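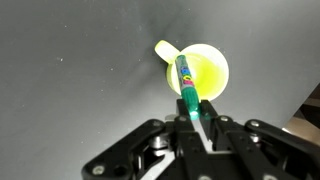 Marker pen and lime-yellow cup on a matte gray surface.

Korkonier Desk Mat, Large

Felt top, cork underside, no opinions about your posture.

Most desk mats are sold on the promise that you will become a tidier person. We have sold this one for nine years and have no evidence of that. What it does is lie flat, keep your mug from marking the desk and stop your keyboard from creeping toward the window during long emails.

The top is a 500 gram wool-blend felt, pressed at the Wodau mill and trimmed by hand in our shop. The underside is cork, glued edge to edge so the corners stay down. It arrives rolled. Leave it cork side up overnight and it will relax by morning, sooner than you will.

Size: 54 x 34 cm
Thickness: 4 mm
Weight: around 400 g
Colors: Slate, Oat, Bottle Green (back in January, we are told)
Care: lint roller, damp cloth, mild soap for coffee

Please don't put it in the washing machine. Margareta Matei, who cuts them, once did this to see what would happen, and now owns a very nice felt coaster.

Which size do I need?

The Large takes a compact keyboard and a mouse, if the mouse doesn't wander. If you have a full-size keyboard with the number pad you last used for taxes, look at the Korkonier Wide. The Small is for laptops and people with restraint.

Does it shed?

A little, for the first week or two. Run a lint roller over it and it settles down. Slate shows pale fluff, Oat shows dark fluff, and if you have a cat, pick the color that matches the cat.

Can I write on it?

You can write on paper on it. Ballpoint goes through a single sheet a bit softly - some customers love this, others send us long letters, very softly written. For a firmer surface, the Dukier writing board sits on top and has its own page.

Shipping and returns

Orders placed before 2 p.m. leave the same day, in a cardboard tube. Unused mats can come back within 30 days, preferably in the same tube. Cut-to-size mats are yours for good, so measure twice.

Goes well with: Dukier writing board, Marinescu pen tray, Korkonier coaster set (cut from felt, unwashed)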